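November, clip task, second go

Picked this back up after lunch with Thanakorn on the leader arms and me on the keyboard. We're still on the Flotness set: the white half-ring clips, the red handwheel, plus whatever odds and ends make it onto the brown paper. Inna wants 200 clean demos before she'll bother retraining, and we're at 119 if you count generously (I do, she doesn't).

Main thing I learned today is how much the grip angle matters! If you come in square to the curve you get a nice hold, but if you're even a bit lazy with the wrist the clip swings when you lift and then the whole demo teaches wobble.

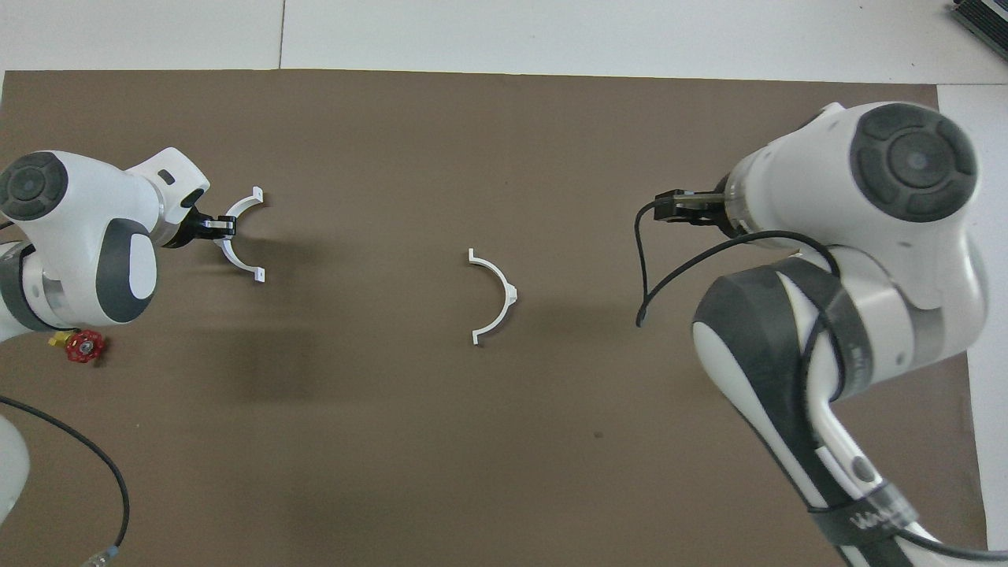 Thanakorn reckons we should be picking up by the curved part every time and leaving the end tabs alone. I'd been mixing it up on purpose for variety, which Inna says is fine later but is just noise while the set is this small. Fair enough. I've gone back through the Ravum folder and tagged the tab grabs so she can filter them out.

Other gripe: the lag on the left leader is back. Around 81 ms by the log, and you feel it most when closing the fingers, so you squeeze, nothing happens, you squeeze harder and then it all arrives at once. Restarting the Yensuk bridge fixed it for a while. Must ask whether the colour stream really needs to go through the same switch.
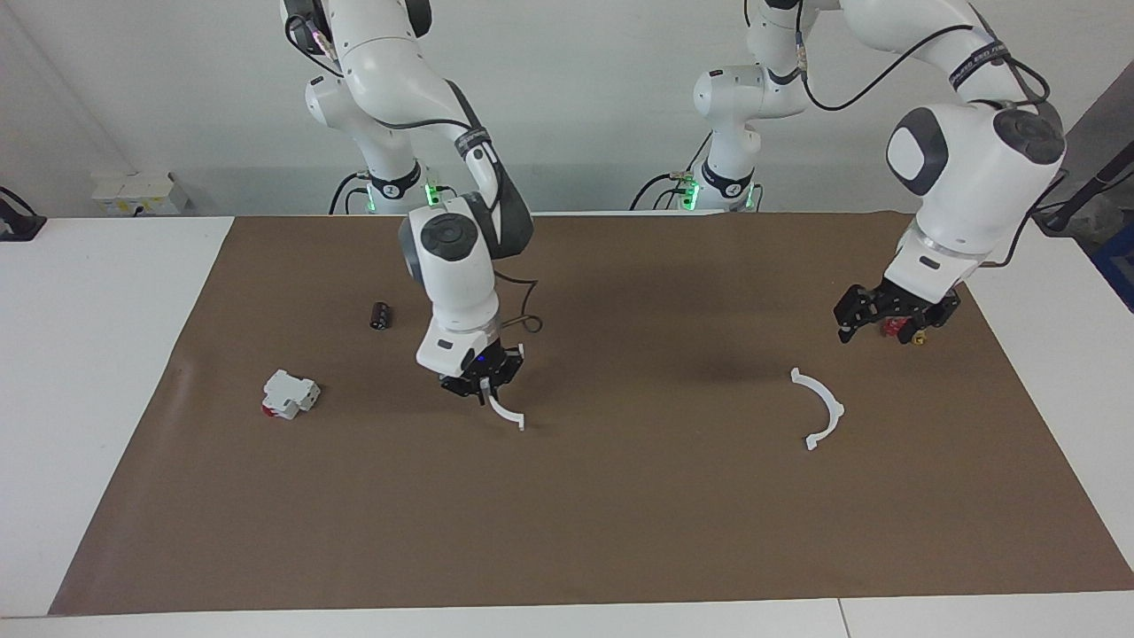
Both grippers loaded: clip in one, small red part in the other. Second clip still on the paper.

Two-handed holds are way harder to demo than I expected. My eyes go to one hand and the other one drifts. Thanakorn parks one side and moves the other, so his are slower but much tidier, and I'm going to copy him tomorrow.

To do: shuffle the start positions, re-zero the left leader, new sheet of paper.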